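4. Setting up your Sundari for the first time

Okay, the unit is out of the box and you've found somewhere to put it. If you skipped section 3 (I would have too), go back and read the bit about water hardness, then come right back here. I've set up three of these now, one for me and two for family, and the order below is the one that gave me the least trouble.

You'll need:
The Sundari countertop filter and its lid
One Mivia cartridge, still in its wrapper
A clean pitcher or big bowl
A soft cloth
A bit of dish soap

Before you start

Pick a flat, level surface that can take the weight. The tank holds a lot more water than it looks like it should, and once it's full you really won't want to shuffle it across the kitchen! Mine lived next to the stove for a while and the lid got greasy, so now it's over by the bread box and we're both happier.

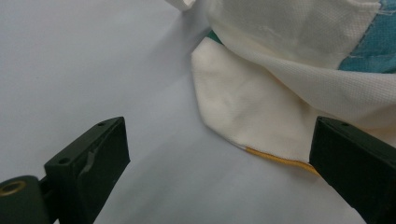 Wipe the surface down and let it dry before the base goes on. The rubber feet grip well on a dry top and slide around like crazy on a damp one.

CAUTION: Don't set the filter in direct sun. Algae love a warm, bright tank, and scrubbing it out is a miserable job.

4.1 Wash the tank

1. Lift off the lid and pull out the upper tank.
2. Wash both tanks by hand with warm water and a drop of dish soap. No dishwasher, please. The seals don't like it.
3. Rinse until you can't smell soap anymore, then rinse one more time.
4. Put the upper tank back and press down on both sides until it sits flush.

NOTE: If the upper tank rocks, it's usually in backward. The notch goes toward the spigot.

4.2 Fit the cartridge

1. Unwrap the Mivia cartridge and stand it in your pitcher of cold water for 2 minutes. You'll see bubbles, and they're fine.
2. Take the cartridge out and give it a gentle shake over the sink.
3. Push the stem through the hole in the upper tank, washer side up.
4. Thread the wing nut on from underneath and turn it by hand until it's snug. Stop there. I used pliers on my first one and cracked the stem, and then I got to wait a week for another one.

CAUTION: Older Rawashdeh cartridges look almost the same but the stem is too short for this tank. It'll seem to fit and then drip around the nut all night.

4.3 First fill

1. Pour 500 ml of cold tap water into the upper tank and wait for it to run through.
2. Open the spigot over the pitcher and let it all drain. The first batch can look gray from carbon dust. Water your plants with it.
3. Fill and drain once more, this time with a full tank.
4. Fill it a third time. Go ahead and drink this one.

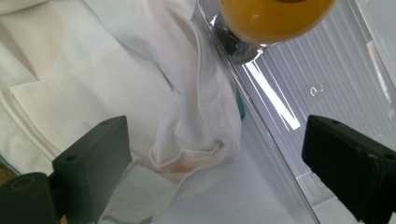
Tabletop, with two dark green-black fingers facing each other.

The flow is slow on day one and picks up after a few fills. If it's still crawling after that, pull the cartridge and soak it again, a bit longer this time. That fixed it for my sister's unit.

4.4 Reset the counter

The little dial on the lid counts fills for you, which is great if you remember to set it and useless if you don't (ask me how I know). Hold the button until the display blinks, let go, and press once more to clear it. It should read zero. It'll run up to 526 fills before the change light comes on, but here in Vaddale the water is so hard that I swap mine sooner, usually in December when I'm stocking up on everything else anyway.

NOTE: Taking out the battery doesn't clear the count. You have to use the button.

If the spigot drips, tighten it a quarter turn from inside the lower tank and check again in an hour. Still dripping? Section 7 has the washer diagram and the part numbers.

Section last updated 2025-05-16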